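# Adjusting the Drive Chain on the Skenolis Bandar

Riders should check chain slack every 200 miles and before any long trip. The procedure applies to all Bandar models with the standard rear axle. Owners of the Amira variant, which uses a belt, should consult the separate belt guide.

## Before You Begin

Park the motorcycle on level ground, switch off the ignition, and remove the key. Allow the exhaust to cool. Raise the rear wheel with a paddock stand and place the transmission in neutral.

You will need:

- Axle wrench
- Two open-end wrenches for the adjusters
- Ruler marked in millimeters
- Torque wrench
- New cotter pin
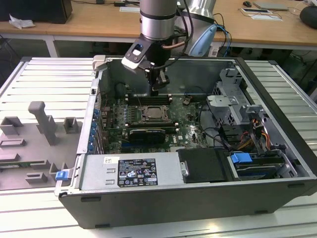

## Measuring the Slack

Find the midpoint of the lower chain run. Push the chain down, note the position, then push it up and note the position again. The total movement should be 26 mm. Turn the wheel and repeat the measurement in several places, as chains seldom wear evenly. Use the tightest point as the reference.

## Making the Adjustment

1. Remove the cotter pin and loosen the axle nut. Do not take the nut off.
2. Loosen the lock nut on each adjuster.
3. Turn both adjusters by the same amount until the slack is correct.
4. Confirm that the alignment marks match on both sides of the swingarm.
5. Tighten the axle nut to 80 N·m and fit the new cotter pin.
6. Tighten the lock nuts, then measure the slack once more.

If the adjusters have reached the end of their travel, the chain must be replaced together with both sprockets. Liao sprocket sets are supplied with the correct retaining hardware.

Spin the wheel by hand and apply the rear brake before riding. Recheck the axle nut after the first 7 miles.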